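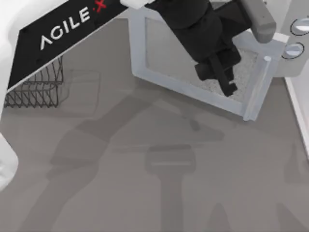 Parallel gripper or something cleverer, for the sim kitchen?

Search this board Advanced Go

**balaskas_m** wrote:
2025-05-05

I have been given until the end of the month to pick a gripper for the Ulley job, and Ulley would like me to pick it in simulation, simulation being cheaper than a crate from a supplier. So I've spent a week pointing a black parallel gripper at a tray of grit and feeling like a heron.

The candidates are the plain parallel one, the Galtau three-finger, and the Erum soft thing that looks like a tulip having a bad morning. Same arm, same controller, same two jobs: put the fingers into the tray fill and come out with something, then turn a cooker knob in the kitchen. 89 tries each.

So far the parallel one is ahead on the knobs and hopeless in the tray. The Galtau is the other way round. The Erum came last at both, though I suspect my contact settings more than the gripper. Would anyone sane buy on the strength of this?

**nolte_e** wrote:

No.

Longer version: no, your fill is the problem. If that speckled stuff is one solid lump with a nice texture painted on, you are measuring how well a gripper pokes a paving slab. If it's real particles, how many? We ran 2,000 at Nakajima and the machine could be heard from the car park.

**balaskas_m** wrote:

Real particles under the top layer, solid below. I know. I have read your posts about it. Several times, at night.

**Fidel U** wrote:

I'll disagree with Eckhard, as is traditional. You don't need honest grit to rank three grippers, you need the same dishonest grit for all three. What would worry me is the shadow. You've got one great dark arm shape lying over most of the table, and if your camera policy was trained on flat lighting it will be spending half its brains on that. Swap the light before you swap the fingers.

Also, what are the knobs like? "Turn a knob" covers a lot of sins.

**balaskas_m** wrote:

Two of them, one over the other on a pale panel, each with a raised bar across the face to get hold of. Sink next door, for later, when I have run out of other ways to embarrass myself. 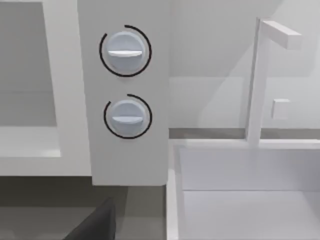 Knobs and sink, with one finger getting into the shot.

**Fidel U** wrote:

Well, there's your answer to why the parallel one wins. A flat bar across a round knob is a present to anything with two flat fingers. Put a plain round knob on there with nothing to pinch and run it again. I'd bet the Galtau comes straight past it.

**nolte_e** wrote:

For once we agree, and I'd like it noted. You have built a kitchen that flatters one gripper and a sandpit that flatters another, and then asked which is better.

One more thing about those black arcs round the knobs. They stand out a mile against all that pale grey. If your camera policy has learned to aim at the arc, a real cooker with faded markings will finish it off. Rub them out for one batch and see what happens.

**s_politis** wrote:

Can I put in a word for the Erum? I had the same trouble in March, dead last at everything, and it was the finger stiffness left at the default. Soft grippers in sim are either wet lettuce or cricket bats until you sit down and tune them. It took me 9 evenings. My family were very understanding for the first two.

**balaskas_m** wrote:

Right. Plan is: plain knobs, no arcs, a duller light, and Spyros's nine evenings if my own family will wear it. Parallel gripper stays on the arm meanwhile as it is the only one I can drive without swearing. Numbers when I have them.

**nolte_e** wrote:

And the particles?

**balaskas_m** wrote:

Good night, Eckhard.

Comments (3)

vrettos_th: Did the same comparison with a wrist camera and an overhead one. Changing the camera moved the scores more than changing the gripper did. Sorry.

tinsnips: Which controller? You say "same controller" and then never mention it again. Position control into grit is asking for it.

vrettos_th: @tinsnips he'll say impedance, they all say impedance. Ask him for the gains.

Thread viewed 3,332 times | Contact the moderators | © Bench & Arm Forum | Back to top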